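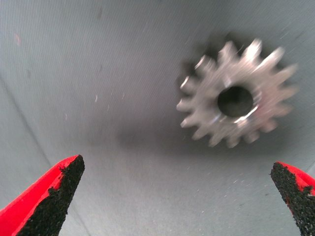
Foro de montaje y mecanizado > Automatización en planta > Célula de engranajes rectos: reparto de tareas

tumelo_c
En Kovodby la célula lleva desde septiembre con los piñones pequeños. Carga 121 piezas por tanda. Antes éramos 6 en el puesto y ahora quedamos 2 por turno; el resto pasó a rectificado y a almacén. El trabajo ha cambiado: menos manos y más pantalla. ¿Cómo lo tenéis clasificado en otras plantas, operario u oficial?

nandi.mkhize
Operario, por convenio. Pero quien corrige puntos de aproximación y cambia las almohadillas de los dedos hace tareas de mantenimiento. En Clirbridge lo reclamamos y se reconoció un plus.

Ghorbani_taller
No comparto lo del plus. Cambiar una almohadilla son 20 minutos con el procedimiento delante. Mantenimiento es diagnosticar.

nandi.mkhize
El procedimiento lo redactó la gente del turno. Eso también es diagnosticar.

lindiwe_m
Añado un dato de ergonomía: con carga manual teníamos bajas por muñeca; con la célula, quejas de cuello y vista por el monitor. Se desplaza la carga, no desaparece. Pedid rotación cada dos horas aproximadamente.

tumelo_c
Rotación tenemos, entre el monitor y el control de dientes con calibre. Lo que se pierde es el tacto: la rebaba se notaba en los dedos al coger el piñón. Ahora se detecta más tarde — en el calibre o en el cliente.

Ghorbani_taller
Eso es un fallo de muestreo. Subid la frecuencia.

tumelo_c
Con dos personas por turno, dime quién la sube.

Contacto | © Clenero | Volver arriba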